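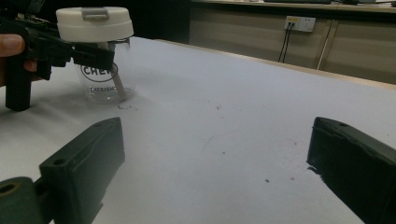 Lids, cups and the staff tea point
By Ngozi Adeyemi
December

Following the last round of spills on the second floor at Plamden, Bayu Goh and I spent a Monday afternoon going through the takeaway cups that end up on our tables. The main finding is that most leaks start at the lid, and most of those come from how the lid was put back on after the first opening. The notes below cover clear plastic cups with separate lids, as used for iced drinks. Paper cups for hot drinks will be covered in a later issue.

Cup body

Clear cups are usually made from PET or polypropylene. PET is the brighter and stiffer of the two and tends to crack along the side wall if squeezed hard near the rim. Polypropylene is slightly cloudy, bends further before it fails and copes better with warm drinks. The material is normally marked on the base: 1 for PET, 5 for polypropylene. If there is no mark, treat the cup as cold drinks only.

Wall thickness varies a good deal between suppliers. The cups from Windell, on the ground floor, hold their shape when gripped at mid-height. The ones we had from Nisbet for the spring open day did not, and pushed liquid up past the lid when picked up by the top third. With any thin-walled cup, hold it low, where the taper gives some stiffness, and keep fingers off the rim.

Nominal capacity is another source of trouble. A cup sold as 500 mL may be measured to the brim or to a fill line, and the two are not the same. We filled one Cenbridge cup by weight and got 501 g of water to the brim, with no room left for the lid skirt. Filled to that level, it will spill every time a lid goes on. Leave a finger width of space below the rim, or more if there is ice.

Lids

Three types turn up here. Flat lids with a cross-cut for a straw seal well at the rim and poorly at the cut. Domed lids give more headspace and are better for anything with foam or cream. Lids with a hinged or push-in tab are the most useful at a desk, as the opening can be closed between drinks, but the tab loosens with use and should not be relied on once the cup is on its side.

A lid is seated when the rim has clicked into the groove all the way round. Press with the flat of the hand first, then run a thumb around the edge. On most lids one section will lift slightly as the opposite side goes down, so go round a second time. A lid that has been removed and refitted more than a few times no longer holds properly, even though it looks the same.

Sizes are given as the outside diameter of the cup rim in millimetres. The common ones in our cupboard are 90, 95 and 98. A 98 lid will sit on a 95 cup and feel almost right. It is the mismatch behind at least two of the spills in the log, and the boxes have now been labelled on the short side so the size can be read with the cupboard door half open.

Straws and stirrers

Anything standing in the cup should be shorter than the space under a closed lid, or should pass cleanly through the opening. A stirrer wedged on the diagonal pushes up on one side of the lid and breaks the seal there. Paper straws soften after half an hour or so and can be bent down. Wooden stirrers will not give, and should come out before the lid goes on.

Carrying and setting down

Full cups travel upright in a tray or one to a hand. Do not stack a second cup on a domed lid. When setting down, put the cup at least a hand's width in from the table edge and clear of power leads – the outlets at the side of the room are in use most of the day, and a hanging cable is easily caught by a sleeve or a chair.

Condensation is the other matter. A cold cup on a pale tabletop leaves a ring within minutes in warm weather, and a sweet drink leaves one that attracts dust. Coasters are in the drawer under the kettle. The light wooden edging on some of our tables is more absorbent than the top, and any liquid that runs to the edge should be wiped up straight away with a dry cloth, working back toward the middle of the table.

For dried marks on the white surfaces, use warm water with a drop of dish soap and leave it to sit for two minutes before wiping. Small dark specks that do not lift are usually coffee grounds stuck in sugar, and a second pass will shift them. Please do not use the green scouring pads. They dull the finish, and the dull patch then stains faster than the rest.

Disposal

Separate the lid, cup and straw. Tip out liquid and ice in the sink first, not in the bin. Cups and lids marked 1 or 5 go in the yellow-topped bin, rinsed. Paper straws and wooden stirrers go in organics. Anything lined, glued or unmarked goes in general waste.

Storage

Empty cups are kept upside down in their sleeves on the lower shelf, lids above. We counted 49 loose lids with no matching cup last month, mostly 90s, and these have been put in a tub by the sink. They fit the small clear cups used for samples, so please finish the tub before opening a new box.

Bayu is holding a few of the reusable cups with screw lids for anyone who wants to try one for a week. They weigh more and need a bottle brush for the thread, but the one on his desk has been knocked over twice without losing anything. Ask him before noon, as he is off site most afternoons.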